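Budgeting for Hand-Held Grippers: Pads and Spares

Updated Jul 11, 2021

Work out the pad budget before you ask for a price on the grippers. Pads are the part you will keep buying.

1. Write down the objects first. Film-wrapped rolls, boxes and bottles load the pads in different ways. At Tutemham we split the list into hard, soft and wrapped goods and priced each group on its own line.

2. Set the number of tools. Buy one spare gripper for every 2 in use. Our February order came to 3720 before spares and 2388 of that was the tools themselves. The rest went to mounts, fasteners and cases.

3. Add pads. Plan on a change after about 60 hours of work. Order the fingers and pads as separate items - a quote from Grernska that bundled them meant paying for new fingers with every pad change.

4. Check the mount. Ask the supplier for the thread size of any metal inserts and put matching screws on the same order.

5. Inspect at the end of each shift. Look along the top edge of each pad, where the layers meet. Log any lifting or torn scraps against the tool number, and use the log to correct the figure in step 3.

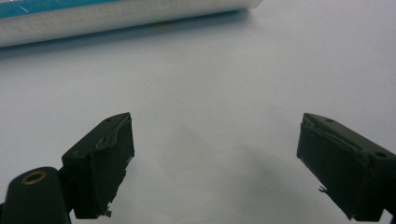
Gripper fingers and pads, with a plastic-wrapped roll on a white surface.

Keep pads in a closed bag, flat, away from sunlight. Reorder when you open the last bag.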